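Home Guides Pantry Freezer Contact

Posted 26/05/2022 by the Zenstead guides desk

Section 4: Setting up your dry store

You've picked your cupboard and wiped the shelves -- now comes the fun part! Once flour, rice, oats and lentils each have a proper home, cooking on a busy night gets so much easier. Set aside a quiet afternoon, put the kettle on and work through the steps in order.

4.1 Before you start

Empty one shelf at a time onto the bench or table. Check every packet for small holes, webbing or clumps, and bin anything that looks suspect (seal it in a bag first, and take it straight outside). Pantry moths love an old bag of flour.

Wash new containers in warm soapy water and let them dry overnight with the lids off. Even a few drops left in a corner can turn a tub of sugar into a brick.

4.2 Matching food to container size

The Flustdale range comes in three sizes, and all of them stack on each other.

500 mL -- seeds, cocoa, baking powder, dried herbs bought in bulk
600 mL -- lentils, couscous, nuts, icing sugar
2000 mL -- flour, rice, rolled oats, pasta shapes

Note: Long spaghetti won't lie flat in any of these. Use the tall Plirex jar, or snap it in half if you don't mind the looks you'll get from the family.

4.3 Filling

1. Put the container on a flat, steady surface.
2. Open all the clasps before lifting the lid. Pulling on one side while the other is still locked will strain the hinge.
3. Spoon or pour the food in, stopping 15 mm below the rim.
4. Tap the base gently on the table a few times to settle the contents, then top up if there's room.
5. Wipe the rim and the seal with a dry cloth. Flour on the seal is the most common cause of a poor fit.
6. Set the lid down evenly and close two opposite clasps together, then the other two.

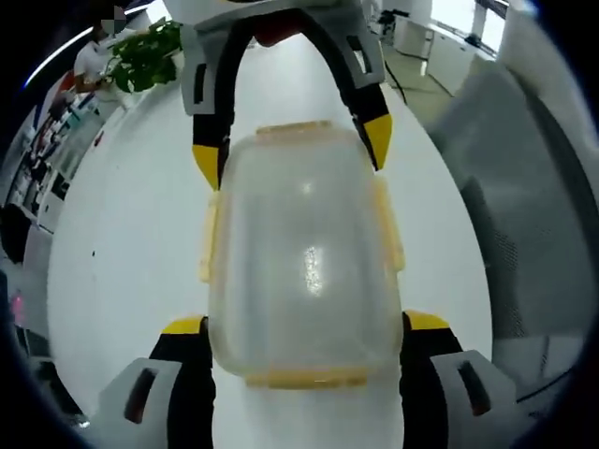 Page last changed: April 2022

With the clasp style of lid, working in opposite pairs really does make a difference. The seal gets pressed down evenly and you'll feel each clasp click with hardly any effort. If one feels stiff, open them all and start again.

Caution: Do not fill with hot food. Toasted nuts, granola and home-dried herbs need to cool right through on the tray, or moisture will collect under the lid.

4.4 Labels

Write the name of the food and the best-before date from the packet. I like a strip of masking tape and a marker -- cheap, easy to read, and it peels off cleanly when you swap lentils for chickpeas. If you'd like something smarter, Luangrath chalk labels wipe clean with a damp cloth.

For anything with cooking directions you always forget, cut them off the packet and tape them to the underside of the lid. Rice ratios! You'll never have to look them up again.

4.5 Loading the shelves

1. Heaviest containers go on the lowest shelf.
2. Everyday foods sit between waist and eye level.
3. Turn labels to face out.
4. Leave a hand's width above each stack so you can lift the top one clear.

Caution: Keep the shelf beside the oven or above the dishwasher for plates and bowls. Warm, steamy air will shorten the life of nearly everything in your dry store.

4.6 Topping up

Never tip new flour on top of old. Empty what's left into a bowl, wash and dry the container, pour in the new, then put the older flour on top so it gets used first. Change the date on the label while you're there.

Next: Section 5, Spices and oils

This site uses cookies to remember your settings. Accept Manage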